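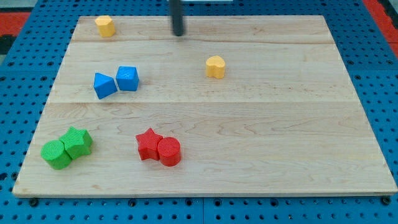
The comment that came back from Plikholm overnight was that maple is too good for a shape board and we should be using up the birch offcuts first. I've read it three times over coffee now and I do see the point, but I'm going to argue with it a little here, while it's fresh.

February 28, 2021

First, the board. It's three long planks, edge-joined, and I'm still very fond of how it came out. The joins are faint enough that you have to go looking for them, and the grain runs the same way the whole width, with those fine wavy brown lines that took me most of an evening of shuffling planks to get agreeing with each other. Front edge is clean and the corners are square. I checked them before glue-up, after glue-up, and then once more for my own peace of mind. The birch we have left is all short stuff from the Drelness shelves, and a board made from it would need twice the seams (and twice the clamps, which are out on loan to Fung until March anyway).

Second, color. The blocks want something pale and quiet under them. On the blue pegboard by itself everything fights for attention, and the yellow ones in particular look almost green to me after a while. Put them on the pale wood and the hexagon and the heart are plain as day from across the room. I'd like to keep that whatever wood we end up with.

Finish notes, so I don't lose them again:

- first coat of oil, left overnight
- rubbed back with the gray pad, light hand, along the grain only
- second coat much thinner; wiped off after 13 minutes, and I wish I'd gone a bit sooner
- no wax yet. Wax makes the blocks skate.

Blocks: the Ernell paint has a nice even color but it is slow to harden, and I'm still able to leave a thumbnail mark in a test scrap after 40 hours. Let's give the next batch a proper rest before anybody stacks them. I've also gone over to easing the edges before painting, just a couple of strokes with fine paper, and the corners hold their color so much better for it.

Cost, as I was asked: the maple came to 91 for the lot, with enough left for a second board if I'm careful with the saw. So my vote is to make that second one in maple too, and keep the birch for trays and lids, where short lengths do fine.

Still to do: soften the front edge a touch, stamp the underside, and find the box with the spare bolts for the pegboard. I had it last week.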